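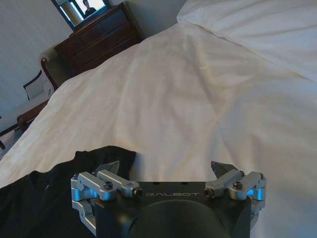 A gripper over a white bed, with a black garment lying beside it.

What Is Firmware?

You may know that a computer runs programs, like games and drawing apps. Many smaller machines run programs too. A keyboard has one inside it. So does a printer, a TV remote and a washing machine. This kind of program is called firmware.

Firmware is stored on a chip inside the machine. It stays there when the power is off. When you press the start button, the firmware wakes up first and tells the parts what to do.

Take a printer. Its firmware knows how to pull in one sheet of paper, how fast to move the ink and when to blink the red light. Your computer only sends the page. The printer does the rest by itself.

Sometimes the people who made the machine find a mistake, also called a bug. They write a new version and give it a number, such as 7. Putting the new version on the chip is called an update.

During an update, leave the machine plugged in. If the power goes out halfway, the chip may hold half of the old program and half of the new one — and the machine may not start. Ask a grown-up before you begin.

Words to know
Chip: a small part that stores or works with information.
Bug: a mistake in a program.
Update: a newer version that takes the place of an old one.

Written by Xolani Mokgethi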